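Move-Out Checklist for a Furnished Rental: Kitchen, Bath and Utilities
By Helmut Baumgart
March

We use cookies to remember your settings. By continuing to read you accept this. Manage preferences

I do the walk-through on furnished apartments for the Ninness building, and this is the list I carry. It covers the items that come up most when a deposit is argued over. Mark each line OK, FIX or N/A, and write a comment for anything marked FIX.

1. Entry and keys
[ ] All keys returned, including mailbox and storage
[ ] Deadbolt turns without lifting the door
[ ] Peephole clear, door chain screws tight
Comment: A stiff deadbolt is usually the strike plate. Two screws and a small shim. I don't charge a tenant for that.

2. Smoke and carbon monoxide alarms
[ ] Test button sounds on every alarm
[ ] Date of manufacture readable on the back
[ ] No paint or tape over the vents
Comment: Replace at the date on the label even if the alarm still chirps when tested. Tenants take alarms down when they cook and put them in a drawer. Check the drawers.

3. Electrical
[ ] Outlets near the sink trip and reset
[ ] No scorched or loose cover plates
[ ] Extension cords removed from behind furniture
Comment: In unit 215 the bathroom outlet would trip but not reset. Marked FIX, owner's cost, and the unit was not shown until the electrician had been.

4. Stove and oven
[ ] All burners light or heat
[ ] Anti-tip bracket in place
[ ] Hood filter out, washed and put back
Comment: Pull the bottom drawer and look for the bracket with a flashlight. If the stove was moved for cleaning, the back leg often misses it on the way in.

5. Plumbing
[ ] No drip under the kitchen sink after a full basin is drained
[ ] Shutoff valves turn by hand
[ ] Toilet does not rock
Comment: Run the water, go do section 6, then come back and feel under the trap with a dry paper towel. Slow leaks take a few minutes to show.

6. Counters and cabinets
[ ] Stone checked for etching and rings
[ ] Caulk at the backsplash unbroken
[ ] Hinges tight, shelves on all their pins
Comment: Marble marks easily. Vinegar, lemon and most bathroom cleaners will dull it. Look across the surface from low down with a lamp at the far end — from above you will miss half of it. 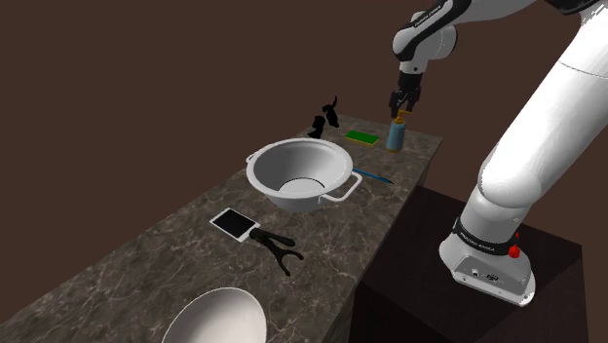
Light etching can be polished out and I mark it as wear. A deep ring or a chip goes down as damage with its distance from the nearest wall. Repairs of up to $700 go through the Sulalar account. Anything over that needs a second quote.

7. Bath
[ ] Fan pulls a square of tissue to the grille
[ ] Grout solid along the tub
[ ] Grab bar does not move

8. Sign-off
[ ] Both parties have a copy
[ ] Meter readings written down
[ ] Forwarding address on file

Get the Grarkis newsletter: building upkeep, once a month. Enter your email to subscribe.

3 comments

Kacper Chmielewska
Good list. I would add the dryer vent to section 4 or give it its own line. Ours was packed solid and the tenant had no idea it came apart.

Reuter_rentals
What do you do when the tenant won't attend the walk-through? Ours never want to come.

Helmut Baumgart
Kacper — agreed, it's going in. Reuter, I offer 2 times in writing, then do it alone and mail them the copy.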